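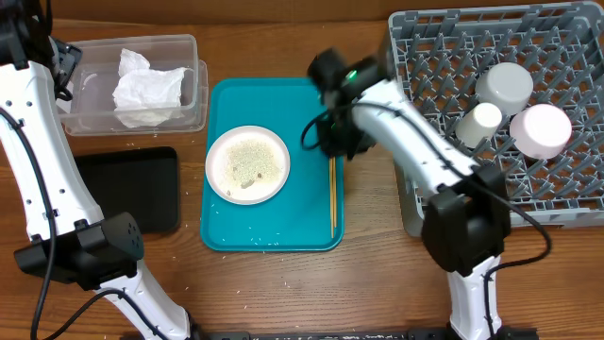
The number everyone repeats from the Cornus report is 146 successes. I have read the report twice now, and I still can't tell what a success was.

The task is clearing up after a meal. Two arms work over a tray with a used plate and a pair of chopsticks on it, and there is a dish rack within reach. The authors trained one policy on 732 human-guided demonstrations and compared it with the older Pindberg baseline. Their policy wins by a wide margin. I believe that part. What I doubt is the sentence in the abstract that says the method "handles household cleanup."

Start with the scoring. A trial passes if each object ends up in its assigned region before the time limit. A plate is an object. A chopstick is an object. Rice isn't. Look at a real tray after lunch and much of the mess has no entry on that list: grains scattered below the plate, a smear of food left in the middle, crumbs on the wood. You could leave all of it where it lies and get full marks. Anyone who has shared a kitchen knows the person who cleans this way.

The authors would answer, I suppose, that crumbs are future work. Fine, but then the claim should shrink to fit. "Moves tableware to known places" is a respectable result. Two chopsticks lying side by side are a nasty thing to grip, thin and apt to roll, and five years ago I would have bet against any learned policy on that step alone. I'd rather read four pages on how it manages the chopsticks than another bar chart.

The test conditions bother me more. The held-out set has 30 layouts, which sounds generous until you reach the appendix and find that "layout" means the starting positions were shifted. The table stays the same and so does the rack. The Parkumley group tried something harder last year, swapping the tray and the dishes between training and test, and their scores fell off a cliff. That paper gets one line in related work. I would have liked to see the Cornus policy run on the Parkumley protocol, even if the result was embarrassing. Especially then.

There is also the matter of the second arm. Every run uses both, and the text talks a good deal about "bimanual coordination," yet the ablation with one arm parked covers only 20 trials and the gap is small enough to be luck. Maybe the two arms do help each other. Maybe they mostly take turns. The report has the joint logs to settle this and doesn't use them.

The Đoàn benchmark, for all its faults, at least weighs what is left on the table at the end. It's slow, it's dull, and labs hate it because their numbers drop. I keep hearing that it punishes good manipulation for bad wiping. Well, yes. If you put "cleanup" in your title, wiping is part of what you signed up for.

I'll change my mind when I see three things in the next version: a score that includes residue, dishes the policy has never met, and the failed runs posted uncut next to the good ones. The code is due out in March. The failure videos, according to the project page, are available on request. I sent mine in on a Friday and haven't heard back.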